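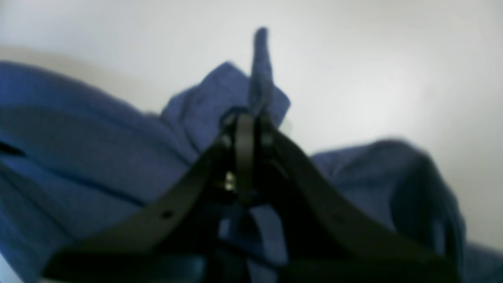
Ekow Abugri wrote in to say that I should quit grumbling and admit that an arm that can pick up a piece of cloth is most of the way to folding one. I read his note twice and I still don't agree. Picking up is the easy part. Our shared workshop at Avstead has had an arm on the bench since September, and if you're thinking of building one to help with the laundry, read these tips before you spend anything.

Start with one piece of cloth
Everyone wants to dump a full basket in front of the thing on the first night. Don't. Use one piece, the same one every time, until you're sick of it. Dark blue on a pale table is a good combination for finding the outline of the cloth. It's a poor one for finding the folds, which all sink into the same shadow. If your software is hunting for a corner inside a heap, try a lighter cloth before you blame the software.

Pinch a peak, skip the flat parts
Two slim fingers do badly on cloth lying flat. They slide over it or press it into the table. Bunch the cloth so that something sticks up, and let the fingers close on that. You'll get a hold far more often. You'll also have hold of some random spot in the middle, and this is where Ekow and I part ways. A grip in the middle of a heap gets you a lifted heap. To fold, you need an edge or a corner, and getting from one to the other took us most of the winter.

Check the focus on the wrist camera
Small cameras often come set for looking across a room. Yours will be working a few inches from the cloth. Put a page of newspaper at the height where the fingers close and see whether you can read it. If you can't, the lens needs turning (some are held with a dab of glue, which you can crack off gently with a fingernail). A soft picture will still show you where the cloth is. It won't show you a hem, and a hem is the thing you want.

Don't trust the demo
The Nokari kit we bought came with a video of a T-shirt folded in one go. Maya Rawashdeh and I ran our own test in January 2025: 80 tries at picking up a cloth and laying it down folded in half. We got 16 I'd put in a drawer. Keep a paper tally, and decide what counts as folded before you begin, or you'll find yourself getting generous by the end of the evening.

Slow it down
We run ours at the lowest speed the controller allows. Fast moves swing the cloth and it lands wherever it likes. Slow is dull to watch - bring a book.

Fingertips
Bare plastic slips on thin cotton. We tried strips cut from a rubber kitchen glove, then the grippy mat that goes under rugs. The glove was better. Rough tips hold well too, but run one over an old sock first, and look for snags before you let it near a shirt you like.

Clamp the base
Two clamps, good ones, on a table that doesn't rock. A rug under the table legs is asking for trouble. If the arm shifts even slightly, everything you taught it is off, and you may spend an evening looking for a bug that's really a loose clamp. Mark the base position with tape.

What it cost
The arm, clamps and spare fingers came to $287 split between 3 of us, plus a power supply we already had. The Bawa supply that was meant for it ran hot and went back to the store. You can spend more. I haven't seen a more expensive one fold a fitted sheet.

Keep your hands out
Even a small arm pinches. Put the power switch where you can hit it without reaching across the table, and cut the power before you straighten the cloth. Long sleeves get rolled up.

Ekow says he'll send me a video when his pairs socks. I've asked for it with no cuts.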